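Sun 12 June, stamping task, notes on the retry labels
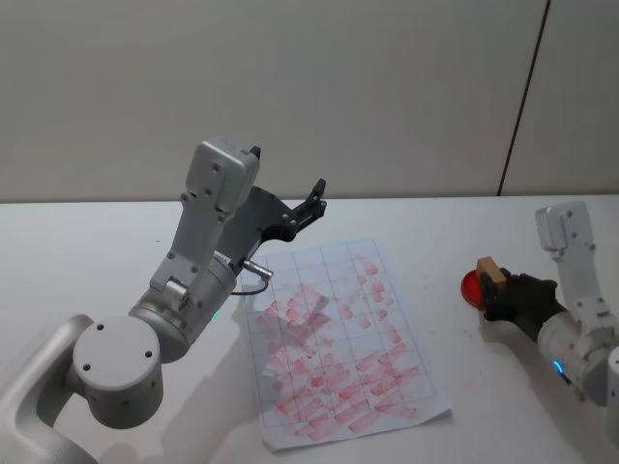 Right arm on the ink pad, left arm parked up out of the way. Grid sheet already well used.

OK so I came in on a Sunday to finish the comparison, because the room is quiet and I can have both arms without Embla needing the left one for Doãn. Writing this up before I forget which run folder is which.

Quick recap for whoever reads this after me (hi Trinidad). The question is whether the policy does better if we keep the fumbled demos and label the recovery part, or if we throw those demos out like we did for Skarumard. Everybody has an opinion and so far we had no numbers. The task is dumb on purpose: stamp to pad, press, lift, carry to a cell on the grid, press, lift. The pad press is the bit I care about. It's contact with a soft thing, the wrist camera can't see much of the stamp face, and if the block goes down tilted you get half a mark on the paper and don't find out until two steps later.

Setup. Two policies, same architecture, same seed. "Clean" is trained only on demos with no retry in them. "Retry" gets the same number of demos, but some have a fumble at the pad or at the paper, and the recovery is marked by hand with the Pultik labeler. 40 trials each, target cells drawn from the same list in the same order. A trial counts as good if the mark is inside the cell and I can see all the edges of it. Half marks are a fail. I know that's harsh, but once I start allowing "mostly there" I get more generous after lunch.

I haven't put totals in here yet. I want Trinidad to score the sheets without knowing which policy made them, and she reads this notebook, so the counts are in the run folder under a name she has promised not to open. What I can write down is how it behaves.

Clean goes straight to the pad every time and it's faster. Looks great when it works! When it lands tilted it just carries on, lifts, goes to the paper and leaves you a sad little wedge. Never goes back to the pad. Retry is slower and kind of fussy, it'll lift a little, wait, and press the pad again even when the first press looked perfectly good to me. I'd guess it learned the second press as part of the routine and not as something you do when the first one was bad. If that's right then the labels aren't doing what we want and it's really just a "press twice" policy. Press twice might still win on the score, which would be annoying to explain.

So a check for that: 4 extra trials with Retry where I shim the block by hand so the first press is guaranteed tilted. If it's reacting to anything, the second press should differ from the ones in the normal trials. I plotted wrist force for all 4 over the normal ones, and 2 look clearly different (longer, and it rotates before going down), the other 2 sit right on top of the normal curves. Not enough to say anything. Needs a proper batch.

Stuff that bugged me today:

The paper. It wrinkles and the edges curl up, and then a press near the bottom pushes the sheet before it marks it. Tape on all sides next time, and change the sheet more often. Marks piled on top of marks are miserable to score. For the blind scoring I photographed the grid after each trial so she can flip between before and after, but fresh paper would be nicer for everyone.

Red specks on the table between paper and pad. I'd like to know if they depend on how long the lift from the pad takes. Probably not worth a whole afternoon.

Left arm. It isn't doing anything in this task, but its shadow falls across the table and onto the paper. Same pose for every trial in both conditions so the comparison is fair, but I don't love it. Embla says Skemdale had trouble with shadows when they moved their lights, and suggested homing it further back. Will do that before the next batch, NOT in the middle of this one.

Ink. I re-inked at the same trial number in both conditions. Wrote it in the log too.

Next: shimmed trials for Clean as well (can't believe I skipped that), then a third policy with the fumbles left in but no labels at all. If that one also presses twice, then we have our answer about the labels and I can stop hand marking things in Pultik, which would make my August a lot better.

Trinidad, sheets are in the flat drawer, shuffled.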